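Clorside House - Room Condition and Safety Checklist
Upper floor, bedroom 3
Inspected by: Đức Nông
Month: September
Time in: 10:20. Time out: 11:05.
Room unoccupied during inspection. Tenant informed by note.

Codes: S = satisfactory. M = minor, fix at next visit. A = action needed, see comment. N = not checked.

Section 1. Bed and bedding

1.1 Headboard fixed to frame, no movement when pushed by hand: M
Slight play on the window side. Bolt taken up a quarter turn. Check again at next visit.

1.2 Slats present and seated: S

1.3 Mattress flat, no exposed springs: S

1.4 Bottom sheet fitted and clear of the floor: M
The plaid sheet is larger than the mattress and hangs down along the side. It does not reach the floor but can catch a foot when getting up. Tuck in or replace with a fitted size.

1.5 Pillows in usable condition: S

1.6 Clothing and loose items off the bed: M
Padded jacket on the bed. Quilted jackets hold moisture for a long time and should go on a hanger in the hall closet, not on bedding. Zipper runs freely, no broken teeth. Tenant asked to move it.

Section 2. Windows and curtains

2.1 Both windows open and close fully: S
The window in the end wall is stiff for the last part of its travel. Track brushed out and it now closes by hand.

2.2 Glass free of cracks: S

2.3 Latches engage: S

2.4 Curtains hang free and do not touch a heater: S
No heater on either window wall. The unit is by the door, outside the drop of all curtains.

2.5 Curtains not trapped by furniture: A
The curtain at the side window is twisted, with its lower end caught behind the headboard. Load on the rail is sideways when the curtain is pulled, and the brackets on this floor are the older Fullberg type with short screws. Pull the bed out, free the curtain, let it hang straight, then push the bed back leaving a hand's width. Same fault was written up in bedroom 2 last time and the bracket there had to be refixed.

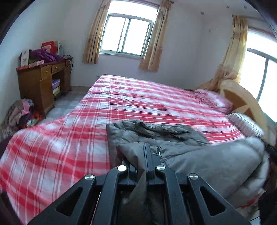 Bedroom 3, jacket on bed (item 1.6), side curtain behind headboard (item 2.5).

2.6 Cords and ties secured out of reach of children: S
No loop cords in this room.

Section 3. Walls and fixings

3.1 Paint sound, no flaking: S

3.2 Marks or stains: M
Small gray smudge on the white wall between the two windows. Moisture meter gave the same reading there as on the wall by the door. Surface dirt. Wipe with mild detergent before deciding on paint.

3.3 Wall hooks firm: S
Two small hooks high on the wall near the corner. Both pull-tested by hand. Light items only - no bags, no wet coats.

3.4 Signs of mold behind furniture: N
Bed not moved at this visit. Combine with item 2.5.

Section 4. Desk and storage

4.1 Desk stands level: S

4.2 Drawers run and stop correctly: M
Left drawer has no stop and can be pulled clear of the desk. Fit a stop block. Right drawer is correct.

4.3 Drawer handles tight: S

4.4 Open cubby not overloaded: S
Boxes are stacked in the cubby below the drawers. Stack is stable. Contents not opened, they are the tenant's property.

4.5 No heat sources or chargers left running on paper or card: S

Section 5. Electrical and alarm

5.1 Outlet covers intact: S

5.2 Extension cords: S
One, rated 2,000 watts, label legible. Not daisy-chained. Not under the bed or behind the curtains.

5.3 Smoke alarm sounds on test: S
Didik unit, tag 314. Battery replaced at this visit.

5.4 Ceiling light works, shade secure: S

Section 6. Exit route

6.1 Door opens fully: S

6.2 Clear path from bed to door: S
Path measured at 118 cm at its narrowest point.

6.3 Door closer: N
Closer is on the Quan maintenance contract and is tested separately.

Actions carried forward

2.5 Free the side curtain and check both brackets. Two people needed to shift the bed. Before end of month.
3.4 Inspect wall behind headboard while the bed is out.
4.2 Stop block for left drawer. One in stores.
1.4 Ask tenant about sheet size.
1.1 Recheck headboard bolt after the bed has been moved.

Comments

General condition is fair. Item 2.5 is the only A code and takes priority over the drawer. If the bracket screws turn without biting, do not refit into the same holes - move the bracket along 2 in. and fill the old ones. Add the repair to the bedroom 2 sheet so that both are checked together next time.

Signed: Đức Nông
Copy to: house file, maintenance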